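Chapter 8
Folding and Storing Clothes

Clothes take up far less room folded than thrown in a drawer, and they come out ready to wear. This chapter covers folding on a flat surface, filling a storage bin, and labeling bins for a closet shelf. It builds on the sorting work in Chapter 2, so have your sorted piles ready before you begin.

Start with a clear table. A bed will do, but the soft surface lets the cloth shift, and the folds end up uneven. Smooth each piece with your hands, bring the sleeves in, and fold it to fit the floor of the bin. Heavy and dark garments usually go in first. Lighter ones go on top, where they will not be pressed flat.
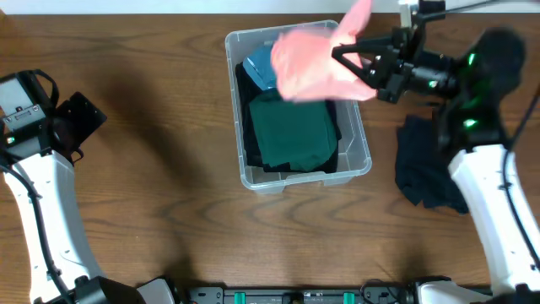
A bin should be filled to just under the rim. If the lid has to be forced, take out one or two pieces and start a second bin. Clear plastic is used in most of the exercises in this book, as the colors of the stack can be checked through the side without opening it.

In the Tremville household survey, discussed in Section 8.3, families were asked how they put away off-season clothing. Of the 63 homes that replied, 17 used bins with lids. Almost all the others used drawers or bags.

Terms to know: flat fold, file fold, off-season, stack height

Before you read on, fold one shirt the way you normally do and measure it. You will need the measurement in Section 8.1.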